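Ticket 2996: pale haze on brown tabletop, worse near the window side
Queue: Furniture care
Product: Ginolus table, brown wood-look finish
Status: Solved
Location: Drovton shared workroom

Opened Monday, 9:12 a.m.

Hi all! We got the big Ginolus table from Sorbridge in June and I love it, the grain is gorgeous, all those long wavy lines. But it has started to look cloudy after every wipe-down. From the door it's fine. Sit down on the long side and there's a whitish film over one end, and if you drag a finger through it you get a clear stripe. I've been using Harasym surface spray and paper towels. Water alone didn't shift it. Is the finish coming off?

Reply from support

Thanks for writing in, and great detail on the finger stripe, that helps a lot! If a finger leaves a clear line, the haze is sitting on top of the finish. Most likely it's dried cleaner that has built up. Before trying anything stronger, could you tell us:

How many sprays per wipe?
Do you rinse afterward?
What are your cloths washed with?

Customer update, 11:40 a.m.

Lots of sprays (I was generous, it smells nice). No rinse, ever. We have cloths too, and they go in with the regular laundry, fabric softener included. I moved to the folded lime-green cloth for today's test and left the spray in the cupboard.
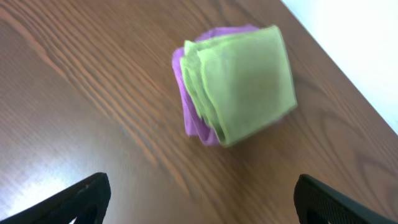 Reading time: 2 min

Reply from support

Perfect, let's go through it in order. Some of the paleness on a slightly shiny top like this is plain reflected light, so check from two sides of the table before you decide a patch is hazy. Glare moves when you move. Residue stays where it is.

Step 1. Warm water in a bowl, one small drop of dish soap. Wring the cloth hard so it doesn't drip.
Step 2. Wipe along the grain, one section at a time, and turn the cloth to a clean side often.
Step 3. Go over it again with plain water.
Step 4. Dry right away with a second cloth.

Please skip vinegar, scouring pads and furniture polish for now. And wash the cloths separately with no softener, it leaves a coating that goes straight back onto the table.

Customer update, 2:30 p.m.

Wow, what a difference! First pass took off maybe half of it and the rinse water went gray. Second pass did the rest, except for a strip by the far edge that still smeared. Did that part once more with fresh water and it came up great. The pale patch at the end was mostly the light after all, it slides along when I walk past. I'm so relieved about the finish.

One leftover question: can I still use the spray?

Reply from support

Yes! One spray onto the cloth, never onto the table, then a plain damp wipe. Once a week is plenty.

Closed by customer. Related: ticket 169, streaks on dark shelves.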